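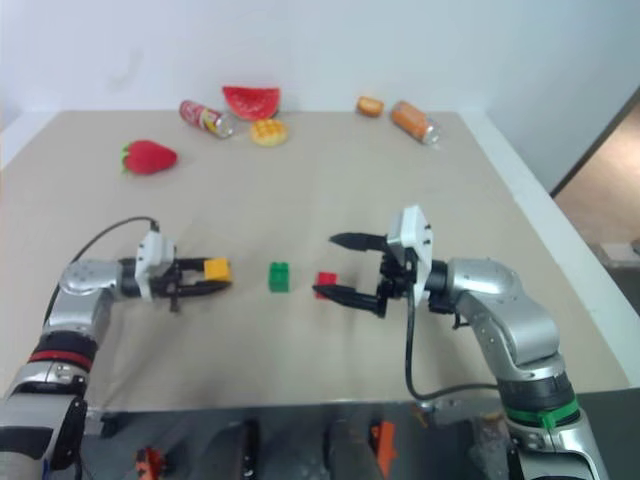

brackenhill
I'd frog it back to the armhole and do the sleeve again, since you asked. A row count only helps if your tension matches, and yours plainly doesn't after the blocking numbers you gave in your first post.

mossandpurl
I was afraid of that. For anyone joining now, it's the Stirine cardigan, third size, in Kofler DK. The body came out to measure. The first sleeve is nearly two inches longer than the schematic, and I followed the rows exactly. I've got the second sleeve on the needles and I'm about seven rows past the cuff.

tansy_loop
Did you swatch in the round or flat? The body is flat and the sleeves are in the round. My purl rows are looser than my knit rows, so my sleeves always come up shorter and tighter than the body. Yours have gone the other way but it could be the same sort of thing.

mossandpurl
Flat only. I did one swatch, washed it, measured it and got going. I didn't do one in the round.

brackenhill
There you are then.

oddskein
I don't agree with frogging. Two inches on a sleeve is a turned-back cuff. I've worn a jumper like that for years. If the sleeve fits around the arm and the cap sits properly, leave it alone and make the second one match.

brackenhill
A turned-back cuff in 1x1 rib looks fine. The Stirine has a folded hem already, so you'd be folding a fold. It would be bulky at the wrist and it would catch on everything.

oddskein
Fair point about the hem, I'd forgotten that. I still wouldn't take it back to the armhole. You could snip a stitch above the hem, pick up the live stitches, take out the extra length and knit the hem down again. That's an evening's work.

tansy_loop
It's only an evening if the shaping isn't in the way. Where are the decreases, mossandpurl? If they run right down to the cuff you'll have more stitches than the hem wants once you cut the length out.

mossandpurl
They stop about three inches above the hem, then it's plain until the end. So I think there's room to take two inches out of the plain part?

tansy_loop
Yes, that's room enough. I take back my worry. Put a lifeline in first, above and below where you mean to cut.

fennel_street
What needles did you use for the sleeves? I ask because I knitted the same pattern in February and changed from wooden circulars to metal double points for the sleeves. Same size on the packet. My gauge went from 22 stitches to 21 and the rows went with it. I only found out when I'd finished.

mossandpurl
Metal double points, and the body was on bamboo. I never thought of that.

brackenhill
That'll be most of it. I'd go down a quarter size for sleeve two, except that you want it to match sleeve one, so don't.

oddskein
Which is another reason to fix the length at the bottom and leave the rest be.

brackenhill
All right. If the width is good I'd accept that. I would still measure the cap against the armhole before cutting anything.

mossandpurl
Measured it just now. The cap is fine, pinned in without any puckering. Width is fine as well. It's only the length.

The other question is yarn. I bought 470 g and I've used more than I expected. The pattern says 400 for my size. Does anyone know if the shop in Lestton still has the grey? I'm not sure of the dye lot.

fennel_street
Lestton had the blue and the oatmeal when I went in, no grey. Try the one in Stister, they keep odd balls in a basket by the till and they'll look up a lot number if you ring them.

tansy_loop
You'll get some back when you shorten the first sleeve, so weigh what's left before you buy. Wash the reclaimed yarn and let it dry with a bit of weight on it, or it will knit up crinkly next to the new.

oddskein
I never bother washing it for a hem.

tansy_loop
I can always see it when people don't.

mossandpurl
I'll wash it. Lifelines are in on sleeve one - I used dental floss. Cutting tomorrow when the light's better, and I'll ring Stister in the morning about the grey.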